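Grip

It let go on cycle 1,000. Or it didn't let go, that was the trouble. Nikola wrote both in the log and crossed one out and then couldn't remember which he'd meant.

Gone nine at night. Lindance on the floor doing its thing, pick up, hold, turn, put down. Pick up, hold. And then just hold.

"Release," he said to the laptop, typing it as well. Return key. Return key again.

Nothing. Fingers shut. Motors humming that thin note they made when they were pushing against something that wouldn't go any further.

Mirjana was on the phone in the corridor. He could hear her being polite to Skamus, which meant the money. Skamus wanted the thing in a care home by December. Skamus had said December so many times it had stopped being a month.

He knelt down. Not too near. Rule one on the Stemier safety sheet, written by him, stay outside the tape when the arms are live. The tape was behind him already. He noticed that and stayed where he was. 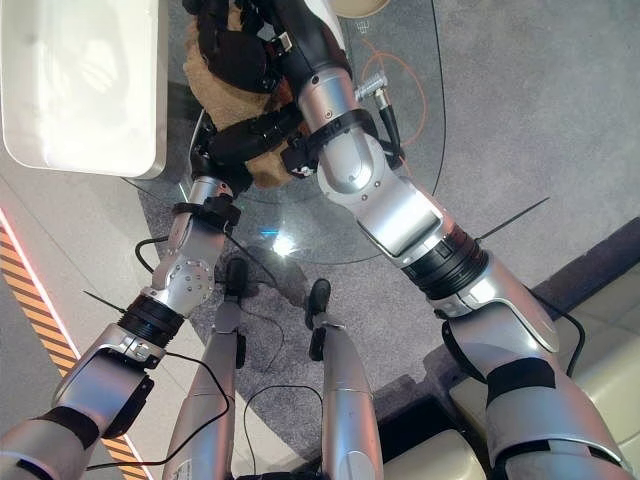 "Why's it making that noise?" Mirjana, in the doorway, phone against her chest.

"It won't open."

"Stop it, then."

"If I cut the power the brakes come on. Then it won't open at all till we take the hands off."

"So take the hands off."

"I want to see what it's doing."

She said something into the phone, goodbye probably, and came and stood on the proper side of the tape. Looked at his knees. Looked at the tape. Didn't say it. She'd say it later, she always saved them up.

Grip force on the screen, 220. Limit was supposed to be half that. He scrolled back. It had been creeping. Every cycle a tiny bit more, so small you'd never see it unless you drew the line, and he hadn't drawn the line. Nobody had asked him for the line. They'd asked him for a number of cycles with no drops, and there hadn't been any drops. Of course there hadn't. You don't drop a thing when you're strangling it.

"It's soft," he said. "That's all it is. It squeezes and the pad says I'm not touching anything yet, so it squeezes a bit more. And then it learns that."

"Learns it?"

"Keeps it. Starts from there next time."

"Who told it to do that?"

He didn't answer. December, he'd told it. Last December, in a hurry, the night before the Skamus visit, when it kept dropping things in front of the mirror they used for practice and he'd put in a line to carry the grip over. Temporary. He'd even typed the word, temporary, with a date to take it out. February 22, 2019. Which was, he looked at the corner of the screen, yes. Today. Well.

"Nikola."

"I'm thinking."

"My mother's going to hold hands with that."

He knew that. Everyone knew that, it was in the brochure. Old Mrs Ivanov had been round twice and called it *the tin boy* and asked if it ate. First one through the trial. She'd signed the form in huge wobbly letters and wanted a copy to show her neighbour.

223. 226. The note went up a little.

"It's still climbing," Mirjana said.

"I can see that."

"Then turn it off!"

"Ten seconds. If I get the curve I can prove where it—"

"Prove it to who?"

231. He could smell it now, warm plastic, that sweetish smell. 238. One of the elbows gave a twitch and the whole arm came an inch towards him, and he did a stupid thing, he put his hand out. Not to touch it. Just the way you'd put a hand out to a dog. 

Mirjana hit the red button.

The noise stopped. It was amazing how much noise it had been. The fridge in the kitchen, you could hear that, and a car going by, and Nikola's own breathing which was not very good.

"245," he said after a bit. "It got to 245."

"Get out from there."

He got up, one foot gone dead, hopped over the tape. She was shaking, he thought it was anger and then saw it wasn't. She sat down and put the phone face down next to her.

"What does that do to a hand?" she said.

He could have looked it up. He had the table, he'd made the table. "Bruise a young one," he said. "Not a young one, break it."

She nodded for quite a long time.

They had the wrist camera on a loop, it kept the last minute before any stop. He pulled it up because he didn't know what else to do. They watched it without sound, both leaning in. From in there it looked like nothing going on at all. You'd have thought it was being gentle. He went back through frame by frame and took one for the report.

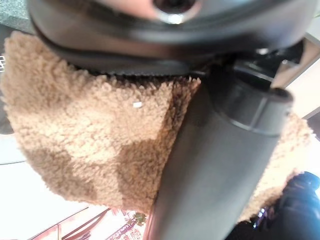

Wrist camera, from the last minute before the stop.

"Put that on the front page," Mirjana said.

"It doesn't show anything."

"That's why."

So he did. Then he wrote the rest, badly, two fingers. Cause: grip value carried over between cycles, no upper check. Introduced by: he sat over that one. N. Nedeljković. He put the accent on properly, he usually didnt bother. Under *Was anyone inside the marked area* there was a yes and a no and he looked round at her and she was already looking at him.

Yes.

Under *Reason* he put, wanted to see.

"They'll pull it," he said. "Skamus. They'll read this and they'll pull it."

"Maybe."

"We could fix it tonight. Two lines. Run it again, get to 1,077 like they asked, send them that one."

"We could," she said. She picked the phone up, turned it over, put it down. "And what else have you got in there that's temporary?"

He opened his mouth. Thought about it. Thought about the shoulder, and the thing with the start-up, and the thing he'd done so it wouldn't complain about the knee.

"I'd have to search," he said.

"Search, then."

He typed the word in and pressed return. It took a second or two. The list started at the top of the screen and went down, and went on going down, and Mirjana pulled her chair over with her foot so she could read it as well.

"Start with the shoulder," she said. "No, wait. I'll ring Mum first."

He could hear it ringing. Then the old woman's voice, tiny and very loud, wanting to know who had died. Nikola opened the first file. Over on the floor the hands were still shut, they'd have to come off with the hex key, and he couldn't think where he'd put the hex key.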